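4.2 Installation du thermostat Tindia

1. Couper l'alimentation de la chaudière au tableau.
2. Fixer le socle à l'abri du soleil, à plus de 20 cm de toute porte.

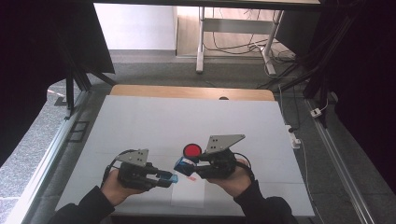
Temps de lecture : 3 min

3. Raccorder les fils aux bornes L et N. Dénuder sur 11 mm.
Attention : ne pas dépasser 200 W sur la sortie auxiliaire.
4. Clipser la façade, puis rétablir le courant. 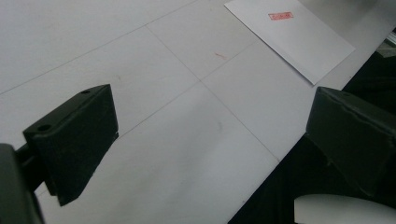 Faut-il réappairer le récepteur Lockyer après une coupure ?
L'appairage reste en mémoire ; seule l'heure est à régler.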